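Munro says its robots learned to clear a table from people's homes. The numbers are thinner than the headline

A preprint put out in March by Munro, a small automation lab, says a robot arm can be taught household pick-up jobs without a robot ever being in the room. People carry a hand-held gripper through ordinary homes, do the chore themselves, and a camera on the tool records what the fingers see. The recordings are then used to train a policy, named Cutis, that runs on a real arm back at the lab.

The idea isn't new, and Munro doesn't claim it is. What the lab does claim is that variety beats volume. It trained Cutis on 573 recorded tasks from 30 homes and says that was enough for the arm to cope with rooms it had never been shown. A rival set, recorded entirely on one lab bench and matched for size, did much worse.
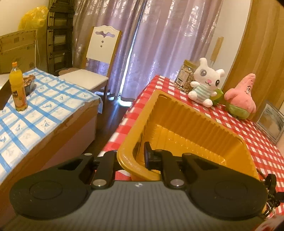 By the Flollport staff writer

The finger reaching into a yellow tray on a red and white checkered cloth, with plush toys and a jar of nuts lined up behind, gives a fair idea of the clutter the lab is after. It is a long way from a gray bench with one block on it. Whether that clutter is what made the difference is harder to say.

The main trouble is the test. Cutis was tried in 4 rooms, all of them in the same building as the lab, furnished by the same people who wrote the paper. Each task was run 10 times per room. Munro reports that the arm finished "most" of the simple jobs, such as moving a light object into a tray, and gives full tables only for those. Results for anything that needed two steps are folded into a single average in the appendix.

The paper is also vague about what counts as a success. An object that landed on the rim of a tray and then slid in was scored as a pass. So was one that needed a second try, as long as the arm started that try by itself. Both choices can be defended, but a reader has no way to tell how many passes depend on them.

Then there is the hardware. The hand-held tool and the gripper on the arm share the same fingers, made by Pleller, so the camera view at the fingertips is nearly the same in training and in use. That is a sensible bit of design. It also means the result says little about anyone who owns a different gripper, and the paper's closing pages talk as though it did.

The comparison with the bench recordings deserves a closer look too. The home recordings were made by many people, the bench ones by two. People move differently, and a policy trained on many pairs of hands may do better for that reason alone. Munro mentions this in one sentence and leaves it for later work.

The lab says it will release the recordings, though it has given no date, and that a larger trial in outside homes is being planned. Until then the claim rests on a short list of easy jobs in rooms the authors set up themselves. The code for the tool's camera mount is already up. The scoring sheets are not.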